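### 3.2 Floors, cables and the things people leave behind

We came to the floor rather late in our work on shared rooms at Esness, and we are a little embarrassed by that, as the floor is the one surface everybody in a building uses. Our first round of notes from Gastthorpe dealt almost wholly with desks and shelves. When we read them again in January, we saw how often people had mentioned carpet – the seams, the tape, the leads they had to step over – and so we went back and gave it a proper section of its own.

Carpet tile is a forgiving thing to live with. A streaky gray pattern hides lint and small scraps very well, and it hides clear tape nearly as well, so that a strip put down to mark a corner can stay for months after its purpose has been forgotten. We walked each room 5 times, once in every season and once more after the yearly cleaning, and wrote down what was stuck to the floor, what ran across it and what simply lay there. Figure 8 shows the gray tile at close range and, in the second panel, a wider stretch of floor with tape and cables near a white partition.
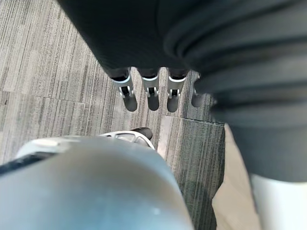
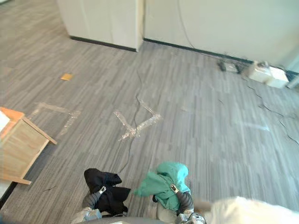
**Figure 8.** Streaked gray carpet.

Should tape be lifted before a carpet tile is cleaned? Lift it first, slowly and at a low angle, and treat any sticky patch that remains before the wet cleaning starts.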